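3 min read

My work jacket went at the cuff before it went anywhere else. The body was fine, the zip was fine, and the pockets still had years in them. But the ribbing on the left sleeve had stretched until it flapped over my hand, and the tailor in Hutley quoted me more to replace it than I had paid for the jacket in the first place.

I think clothes and bags should be sold with the parts that wear out listed on the label and available to buy. Cuffs, straps, hanging loops, zip pulls. We expect this of a vacuum cleaner. My Vorska is 11 years old and I can still order the belt for it.
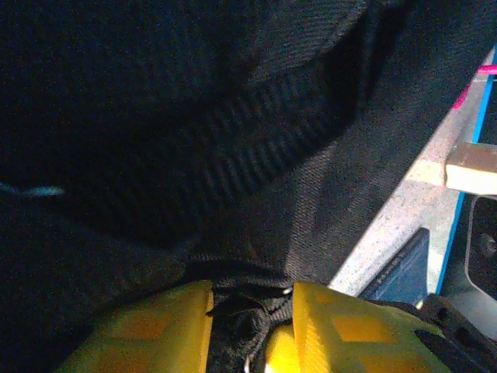
Black gear is the worst for this. It hides dirt and it hides wear, so you don't notice a strap is going until you've got a bag on the footpath and the handle in your hand. I now check mine in daylight by the back door, twice a year, once in November before the holidays. I pull on every loop and look along the seams. It takes an evening if you do the kids' school bags as well.

The usual objection is cost. A Timia backpack sells here for $158 and the webbing in its straps would be a couple of dollars by the metre. I'd pay $40 for a repair kit with the right thread and a decent needle, and I'd keep the bag another five years. I can't see how the company loses by that, unless it was counting on selling me a second bag – and I suspect it was.

Some of the fault is ours. Plenty of people my age were taught to sew on a button and have never done anything harder. A strap is easier than a button, provided you can get at both ends of it. Ribbing is harder, and I made a mess of my first go. The second cuff sits a bit crooked but it keeps the wind out, and I've worn the jacket most days this winter.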